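14 April 2026

Picked up the Jonero this morning. The dealer at Kirnside had it out the front with the mats still in their plastic. Signed three forms, got two keys and a tyre repair kit. No spare wheel, which I knew about but had forgotten.

Drove home the long way, 81 miles, to get a feel for it. The clutch bites higher than the old car's and I stalled it twice at the lights by the bridge. After that it was fine. Sixth gear is long and there's no point using it under fifty. The steering is light in town and firms up a bit on the dual carriageway. Road noise is the main complaint so far, mostly from the back on the rough stretch past the quarry.

The trip computer had the average at 52 mpg by the time I got in. I'll do it properly from the pump, brim to brim, as I did with the last one. The first fill was 38 litres.

Boot is 313 litres with the seats up. The pushchair goes in sideways if the parcel shelf comes out. Folding the seats leaves a step in the floor, so the bike will need a blanket under it.

Insurance came to 235 more than last year – they count it as a higher group because of the engine. I rang to query it and got nowhere. The old car went for 900 in part exchange. It needed a cambelt and two tyres, so I didn't argue. I took the roof bars off last night and they don't fit the new one. They can go up for sale.

Still to do: pair the phone, find out how to turn off the lane beep, book the first service for January. Tyre pressures looked high. Will check them cold tomorrow before I set off. 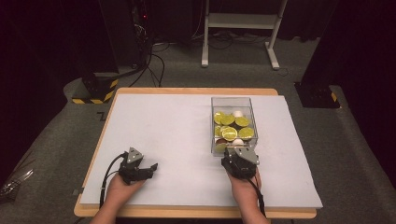
Photo: Semeniuk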